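Polleck two-finger gripper, wrist-camera version: fitting and care

Supplied with black fingers, housing and wrist camera bracket. Suits the Brekton bench arm and any arm with the same flange. Lead time is 48 hours from stock.

Pad wear shows first on small round items. Check grip on cans with ring-pull lids, stood upright on a wooden bench, and work from the nearest to the furthest. The fingers should close to a narrow point at the tips.

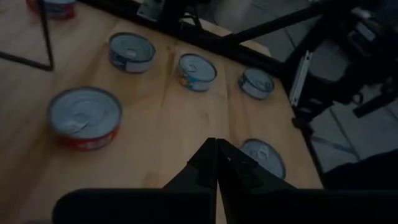

Fitting the fingers

Isolate the arm. Remove the 2 screws at the base of each finger and lift the finger clear. Wipe the seat with a dry cloth. Fit the new finger and tighten evenly. Do not use thread lock. Close the gripper at low speed and look for daylight between the tips.

Cable check

Inspect every 200 hours. Move the arm slowly through its full reach and watch the cable loops at each joint. A loop should hang free of the bars and clamps and must not pull tight at any point. 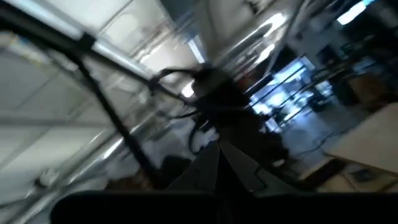 If a loop catches, slacken the nearest clamp, feed cable back towards the base and retighten. Repeat the full movement before returning the arm to work. Replace any cable with a split jacket.

Spares

Finger pair, with screws
Cable set
Pad set (revised September; earlier pads still fit)

Pads last some 80 hours on metal cans. Service queries: Soudabeh Ghorbani, Polleck parts desk.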